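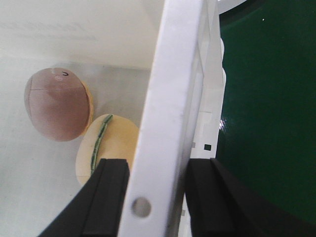 Flitstead Training Logs

Data card, version 2

What is inside

The set contains 1168 training logs written by amateur runners before the Flitstead hill race. One log is one person preparing for one race. Some runners took part in several years, so the same runner can have more than one log. The runner number stays the same between the years.

There are two tables. The file logs.csv has one row for each log, and notes.csv has the free text which the runners wrote during their preparation, 1936 notes in total. The two tables are joined by the column log_id. Not every log has notes, and a few very talkative logs have many.

Where the logs come from

Runners filled in a paper form or used the web form of the Doltel running club. Paper forms were typed by hand by the author of this card. If a word could not be read, it is written as [unclear]. I did not try to guess.

The Kovumow club sent its own logs from version 2 on. Their form asked for distance in kilometers and ours asked for miles, so all distances were changed to kilometers and rounded to one decimal. The original number is kept in distance_raw, with the unit beside it in unit_raw.

Columns in logs.csv

log_id: number of the log
runner: number of the runner, not connected to the bib number
club: Doltel, Kovumow or none
weeks: length of the preparation in weeks
distance_km: whole distance in the preparation
hill_sessions: how many times the runner trained on hills
rest_days: days with no running at all
shoes_new: yes if the shoes were bought in the last month before the race
breakfast: what the runner ate on race morning, in the runner's own words
finish: finished, stopped or did not start
finish_min: time in minutes, empty if the runner did not finish

Please be careful with rest_days. On the first paper form the question was "How many days did you rest?" and many people understood it as days per week. From version 2 these answers have the value week in the column rest_type, and the others have total. Do not add them together.

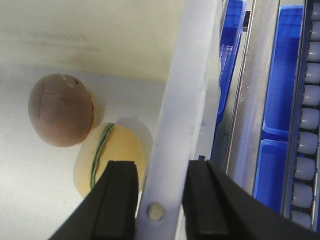
The column breakfast was also difficult. I wanted first to put the answers into groups, but people write "the usual" or "same as my brother", and it is not possible to make a group from this. So the text is left as it was. Spelling is not corrected. If you make your own groups, I will be glad to receive them.

Empty cells

An empty cell means that the runner did not answer. Zero means that the runner wrote zero. In the Kovumow logs the column shoes_new is always empty, as their form did not have this question.

Privacy

Names, addresses and birth dates were removed. In the notes, the names of other people were changed to [name]. Place names are kept, and the Sotomayor loop is mentioned very often — it is the usual long training route for both clubs. If you find a name that I missed, please write to me before you open a public issue.

What you should not do with it

These are reports from people about themselves. Nobody checked them with a watch. The set can show how amateurs describe their preparation, but it is a weak basis for training advice. Runners who stopped early in the preparation often sent no form, and therefore the logs look more successful than the real life is.

Changes

Version 2: Kovumow logs added, rest_type added, a mistake in finish_min repaired. Some times over one hour had lost the hour.
Version 1: first public version, only Doltel logs and runners with no club.

Version 3 is planned for August. It should have the weather on race day, if I can find a source which covers the older years.

Reading the files

Both files are in UTF-8 with a comma between the columns and a point for decimals. Text with a comma inside is in double quotes. Some notes have line breaks, so please open them with a real CSV reader — splitting by lines will give you broken rows.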